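Keeping a small workshop in order before the cold months
Posted November 2, 2020

Every October I clean my workshop, and every year it takes longer than I planned. This time I wrote down what I did, so maybe it can save you one or two evenings.

Start with the floor. Take out everything that can be carried and sweep from the back wall to the door. If you have sawdust in the corners, use a soft brush first and the vacuum after. Oil spots come off with cat litter. Put it on thick, step on it a little, leave it until the next day and sweep.

Screws and small parts
I used to keep all screws in coffee cans, and I was always looking for the right one at the bottom. Now I have glass jars with the lids up on a shelf at eye level. I write the length on the lid with a paint marker. Mixed screws that I could not name went to one single jar, and when this jar is full I give it away. Do not spend a Sunday on sorting them, I did this once and I regret it.

Hand tools
Wipe steel parts with a dry cloth, then with a cloth that has a few drops of light oil. For rust on a chisel or a plane, fine steel wool is enough in most cases. Wooden handles like linseed oil, but be careful with the rags – lay them flat outside until they are dry, because a wet rag in a ball can start to burn by itself.

My vise is an old Clulow that I bought at a yard sale for 10 dollars. The screw was stiff for years. I took it apart, brushed the thread with kerosene and put new grease on it, and now it turns with 2 fingers.

Glue and paint
White glue does not like frost. If your workshop has no heating, bring the bottles inside the house already in fall. Cans of paint I keep upside down, with the lid closed very well, so there is no skin on top when I open them. Write the room and the color number on the can. I had to repaint a whole door once because I did not know that our hallway is 3018 and not the red next to it on the card.

Pegboard
A perforated board is still the cheapest way to get tools off the bench. Leave a small gap between the board and the wall, with strips of wood behind it, or the hooks will not go in. Hang the heavy things low and near a screw. Before you fix any hook, lay the tools on the floor in the same arrangement and look at it for a day. 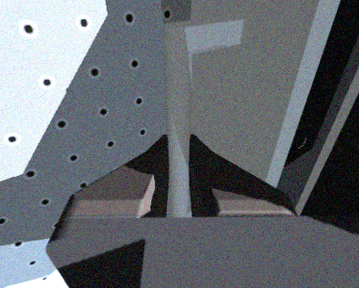
Perforated board with its small black holes, part of it in shadow.

Try to put a lamp on each side of the bench, so your own hand does not make the work dark. I use plain clamp lamps.

The last thing I do is check the fire extinguisher and the cable of every power tool. A cable with a crack goes out of use the same day. Then I close the window, and the bench stays clean until maybe the next weekend.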